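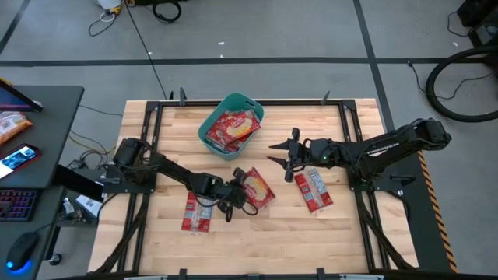

Hooman Ghasemi on Window Light, Old Lenses and Asking Strangers to Sit Still

By Balthasar Schnyder

The first thing I notice in Hooman Ghasemi's studio is how little there is in it. A stool, a gray blanket hung over a clothes rail, a tripod with one leg taped up, and a huge north-facing window that starts at my knees and goes nearly to the ceiling. He has been making portraits in this room above a shoe repair shop in Vedon for 2 years, and the window is still the only light he owns.

"I sold my strobes to pay the first month's rent," he says, pulling out a chair for me. "I figured I'd buy them back by spring. Then spring came and I had fallen in love with the window."

I've wanted to talk to Ghasemi ever since I saw his series Pop, a set of 40 portraits of people and their fathers, or grandfathers, or whoever raised them. They hung all last September in the hallway at Duka, the café around the corner, and I must have walked that hallway six times before my coffee was ready. The faces are soft on one side and nearly lost on the other. You want to lean in. I did, and bumped my forehead on a frame!

He laughs when I tell him this. "Those frames were hung too low. My fault. I measured from the wrong end of the tape."

Ghasemi came to portraits by way of weddings, which he shot for nine years and still speaks of fondly. What he didn't love was the speed. "At a wedding you have maybe four minutes with the grandmother, and she's the person I wanted to photograph all day long. I'd be out in the parking lot with the groomsmen, thinking about her hands."

So he started inviting the grandmothers back. The first one who said yes brought her son, and the two of them bickered through the whole sitting about a boat that had been sold years before. Ghasemi kept the shutter going, and the picture he picked (she is mid-sentence, he is looking at the ceiling) became the first one in Pop.

I ask him to show me how a sitting works, and before I know it I'm on the stool. He moves it a few inches away from the glass, steps back, and moves it again.

"People put the chair right up against the window. It seems logical, that's where the light is. But look at your hand up close to the glass, then walk it back into the room." I do, and he's right. Next to the glass my palm is bright and my wrist falls off into dark almost at once. A few steps back the light is weaker, but it's gentle and even all the way up my sleeve. "Now you can lean forward, you can scratch your nose, and I don't have to change anything. You get to be a person."

Then he turns my shoulders, with a small wave of his fingers, never touching. Facing the window, he says, is the safe picture, the one for passports and for people who are nervous. Side-on is where the shape of a face starts to show. He likes something in between, with the far cheek holding just a little triangle of light. If the shadows go too deep, he opens a white bedsheet over the back of a chair on the dark side. He doesn't own a reflector either.

The camera is a plain digital body with a scuffed base, and on the front is a manual-focus lens he found in a drawer at an estate sale. He leaves it wide open for most of a sitting. "It has a bit of a glow at that setting. Some people would call it a flaw, and I guess on a test chart it would look terrible. On skin, oh, I can't get enough of it."

Focusing by hand means he misses some, and he tells me so cheerfully. He'll shoot close to 500 frames in a long afternoon, and on a bad day a third of them are sharp on an ear. He does most of his deleting the next morning, with tea, at 7:30, before his daughter is up.

— Doesn't the missing bother you?

"It did! For the first year I had a terrible time with it. I'd have this wonderful expression and the focus was on the collar. But then I noticed people relax when they see me fiddling with the ring. They think, oh, he's busy, he's not looking at me yet. And that's when the good faces come."

He shoots at 1/125 when the sky lets him and drops to 1/60 on gray afternoons, asking his sitters to breathe out and hold there. Small children get whatever speed he can manage and a very high ISO. He'd take a grainy photograph of a kid over a clean one of a blur any day, he says, and he shows me one of a toddler glaring at a banana that I'd hang in my own kitchen.

Editing gets far less of his time than I expected. He sets the white balance from the gray blanket, brings down the highlights a touch, and converts perhaps half of the files to black and white. He doesn't smooth skin. A man once asked him to take out a scar on his chin, then wrote back two hours later asking him to put it in again. His wife hadn't liked the new version.

The new project is called Tosinness, and this is where Ghasemi gets up and starts pacing. The word is one his daughter made up when she was four, for the feeling of being in somebody else's house when they've gone into another room. He's photographing people in homes that aren't theirs: a piano teacher in a student's living room, a house sitter, a plumber eating lunch on a customer's back steps. He has 21 pictures so far and has no idea when he'll stop.

"Every house has different windows, so every time I'm a beginner. Last month it was a basement apartment with one little slot up by the ceiling. I put the woman on the floor, lying on the rug, and the light came down on her like — I don't know, like rain. We were both so excited we forgot about lunch."

I ask what he'd say to somebody who wants to try this at home with whatever camera they've got, and he answers so quickly that I have to ask him to repeat it for my notes.

"Turn off the ceiling lamp. Please! That's the orange you're seeing on everybody's forehead. Then put your friend by the window and talk to them for ten minutes with the camera in your lap. Just talk. Watch what the light does when they turn to look at the dog. After that you'll know where to stand."

While we've been talking the sun has come off the wall of the building opposite, and the room has gone a cool, even blue. Ghasemi glances at it, then at me, still on the stool with my notebook. He asks if I've got another ten minutes. I do, and he reaches for the bedsheet.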